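About Ziratico

Ziratico prepares lunches and light dinners for workplaces that don't have a kitchen of their own. We cook, portion, pack and deliver. Our customers are mostly small offices, a few clinics, two machine shops and a language school. On a normal working day we send out 555 meals from one building, and most of the people who make them have been with us for years.

We started as a sandwich counter inside the old Travico bus garage. When the garage closed we kept the customers and moved into a former print shop, where we still are. The front of the building is the production kitchen. The back is the test kitchen, the office, the locker room and a break room with a long table that came with the building.

Why we automate

Food preparation is hard on the body. A lot of it is the same motion, done standing up, for most of a shift. For a long time our answer was to rotate people between stations every 2 hours and hope that was enough. It helped, but we still had sore wrists and shoulders, and we still lost good cooks to office jobs every winter.

We began looking at automation after a particularly bad spring when we were short on the early shift for weeks. Our first purchase was a tray sealer from Duteck. It was a plain machine and it did one thing. It also took away the job people disliked most, which was pressing lids onto trays by hand before sunrise. That changed how the kitchen felt about machines more than any talk from management could have.

Since then we have added a conveyor for packed trays, scales that print their own labels, and a dishwasher line that needs one person to run it where the old one needed three. The most recent step is robot arms for small handling jobs: setting out boards and bowls, moving items from one side of a counter to the other, putting things back where they belong.

The test kitchen

Anything new goes into the test kitchen before it goes near production. We set this room up like a kitchen in someone's house, with ordinary appliances and ordinary clutter. A machine that only works on a bare steel table is of limited use to us. Our counters have mugs, bottles and paper towels on them, and they are going to stay that way.

The counter is also kept close to what our cooks use at home, so that anyone who comes in to help with a test knows where things are. Nobody needs training to find the toaster.
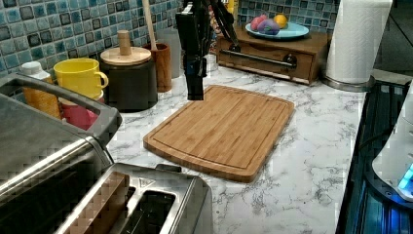

Work in the test kitchen is done by cooks from the floor along with our two technicians. A cook picks a task, describes how they would do it, and says what would annoy them if it was done badly. The technicians turn that into something the arm can practice. Then the cook comes back and judges the result. If the cook says it gets in the way, it doesn't move forward, whatever the numbers look like.

This has led to some long discussions about cutting boards. Where a board sits on the counter seems like a small matter until you have worked beside someone who puts it in the wrong place. Our cooks want room on both sides, one for what is coming and one for what is finished. They want the board far enough from the appliances that a sleeve doesn't catch on a knob. They want it straight, or nearly straight, and they don't all agree on which way it should face. We now have a written standard for this, one page long, and it took most of June to agree on it. 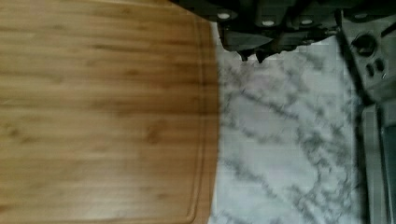

The arms are slow. Visitors usually remark on it. A cook can clear a counter in the time an arm takes to make up its mind about one item, and we don't expect that to change soon. Speed matters less for this kind of job than being predictable. If an arm sets up a station while the cook is changing shoes and washing hands, it has as long as it needs.

We have also turned ideas down. We tried a machine for coring peppers and returned it. We looked at automatic ladling for soup and decided that the people doing the ladling were better at it and didn't mind the work. A proposal to have an arm hand tools directly to cooks was dropped after the first discussion, mainly on safety grounds. Arms and people don't work the same stretch of counter at the same time here, and each test station has a stop button within reach of the person standing at it.

What has changed for our staff

The question we hear most from applicants is whether the job will still be here in a few years. We answer it the way we answered our own staff. No one at Ziratico has lost a position to a machine. When a task goes away, the hours stay with the person, and we agree together on what fills them. We put this in writing before the tray sealer was delivered, and the same wording is in every contract we sign today.

What does change is the day itself. The early shift used to begin at 4:30 a.m. It now begins at 5:45 a.m., which sounds minor unless you have children to get out of bed or a bus to catch. There is less lifting. There is more checking, more tasting and more time spent on the menu. Some people like this and some don't. A few of our longest-serving cooks have told us they miss the rhythm of the old line, when six people stood shoulder to shoulder and talked the whole morning. The line is quieter now. We moved the morning break earlier and made it longer, partly to give that conversation somewhere to go.

Pay has changed too. Anyone who completes our station course, which covers running, cleaning and stopping every machine on the floor, moves up one pay step. The course takes 18 hours, spread over several weeks and done on paid time. It is open to everybody, including drivers and dishwashing staff. Both of our technicians came through it. One of them was hired to drive a van.

We don't use machines to time people. The scales and the conveyor record weights and tray counts because the labels and the delivery sheets depend on them. They don't record who was standing there. Staff asked for this early on, and it was a fair thing to ask.

How decisions are made

Ghislain Ross runs the company day to day and has the final word on spending. Before any equipment is bought, there is a meeting with the shift that would use it, and the minutes are pinned up in the break room. The shift can ask for a trial, ask for changes or say no. They have said no more often than we expected, and looking back, most of those refusals saved us money.

Ross came to the company as a line cook and still works one early shift a week. "I want to be standing at the station when the complaint comes up," he says. "By the time it reaches the office it has usually turned into something else."

Outside help comes from Palaniappan, a small engineering firm across town that services our conveyor and advises on the arms. They visit twice a month. Their engineers are asked to spend their first visit working a packing shift before they suggest anything, and so far every one of them has done it.

The counter layout

Since visitors and new staff often ask about it, a few words on how the test counter is arranged. The board goes in the open part of the marble, with space kept clear on all sides. Containers and utensils stand along the tiles at the back. Appliances stay toward the edges. The plate of fruit sits up on the wooden stand, off the work surface. Between tests things get moved, and whoever ran the last test is responsible for putting the counter back in order before leaving.
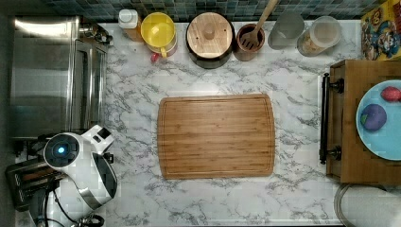 The test kitchen counter from overhead, with the board in the open area.

Where we work and how to visit

Our building is on the east side of the canal, next to the tire shop. Deliveries come in through the side gate. Visitors should use the front door and ring the bell, as the office can't hear knocking over the extractor fans. There is parking for a few cars in front and a rack for bicycles by the gate.

We deliver to 195 workplaces at present, all within a short drive. We have been asked to go farther and have decided against it for now. Longer routes would mean starting the early shift earlier again, and we have only just gotten those mornings back.

Schools and other kitchens are welcome to see the test kitchen in the afternoon, after production has finished. Groups are kept small because the room is small. Closed shoes are required. Hair covers are provided at the door. If you run a kitchen and are thinking about equipment of your own, bring a cook with you, and we will make sure ours have time to talk to them without a manager in the room.

Working with us

We hire cooks, packers, drivers and cleaning staff. Experience with machines isn't needed for any of these jobs. We do ask for a food handling card, or a willingness to get one in the first month, and we cover the fee. New staff spend their first week on the floor with one experienced person, on the same shift, and don't operate equipment until that person signs off.

Open positions are listed on the Jobs page. You can also come by the front office between 2 p.m. and 4 p.m. on working days and ask for an application. Meals are free during every shift, including trial shifts.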